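The Little Kitchen at Borneck - a gallery page

Welcome, and thank you for stopping by. Several of you asked, after the spring open day, whether we would put something up about the tea kitchen at the Borneck hall, and it has taken me far longer than I promised to get it done (the sewing machine won most of my evenings, I'm afraid). It is a small room and I won't pretend otherwise, but I have grown very fond of it, and I hope that anyone who hires the hall, or is only thinking about it, will find something useful among the chatter.

For those who don't know us, Borneck is the low brick building at the bottom of the Plemunberg road, just past the bus turning place. The main room takes up to 50 people sitting down, and the kitchen behind it takes four standing up, provided they all like each other. For years it had one socket, a sink and a cupboard that wouldn't shut. We put aside what we could from the jumble sales and the Sunday lunches, and by March we had 2,000 to spend on the whole room, paint and all. I thought that was a fortune until I started pricing taps.

Most of it went on things that don't make much of a show - pipes, sockets, a decent light over the sink. What was left went on the worktops and the things that stand on them, and those are what people tend to ask me about, so I shall carry on with those.

We had a long talk about whether to have a proper cooker, and I was very much on the side of having one, with visions of great trays of roast potatoes. I was outvoted, and I have come round to it. Hardly any of our groups cook from scratch here. They bring a casserole from home, or a pan of soup with the lid tied on with string, and what they want is to warm it through and get it out to the tables while everybody is still being polite about the speeches.
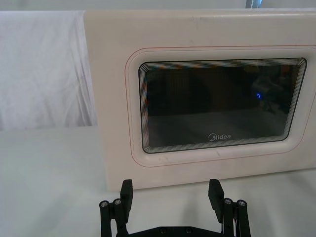
The microwave with the orange line round its window
Cream-white, with a dark glass window that has rounded corners and a whole run of fine pale lines stepping in from its edge, which I find rather smart. The thin reddish-orange line is what I look for when somebody rings up to ask which one I mean. The front has a few grey smudges and some little scuffs near the top of the door, and I like it all the better for looking as though it has a job to do. It stands on the white top.

I should say a word about using it, as this is where most of the telephone calls come from. Please cover soup. A plate on top will do perfectly well, and there is a stack of old ones set aside in the bottom cupboard. Porridge wants a far bigger bowl than you think it does, and so does anything with milk in it. The playgroup mothers have worked out that a baked potato is best done on its own and turned over halfway, and I pass that on with their compliments. If you have a large dish, do check that it can go all the way round on the turntable before you fill it to the brim, and not afterwards, as I did with a rice pudding at the harvest supper.

For wiping the door, a soft cloth wrung out in warm water with a drop of washing-up liquid is all it needs, and then a dry tea towel over the glass so that it doesn't streak. Please don't use the green scouring pads, however tempting they look sitting there by the sink. They are meant for the roasting tins and they are very unkind to plastic.

A few other things people like to know. The mugs came from Kelo, the second-hand warehouse over the river, and we bought 20 to begin with, thinking that would be plenty. We have been back since. The tea towels were a gift from the Mok bakery when they changed their colours, and they are the best drying tea towels I have ever used, soft as anything - please, please don't take them home by mistake. There is a hook on the back of the door for wet ones.

The kitchen comes with the hall whenever you book it, at no extra charge, and you are welcome to come and look round beforehand on a Sunday, after the lunch has been cleared, when there is usually a pot of tea going and quite often the end of a cake. Bring your biggest dish with you and try it for size.

I mean to add the new shelves to this page once they have been painted. We are still arguing over the colour, and at the moment it is between a pale green and a slightly paler green.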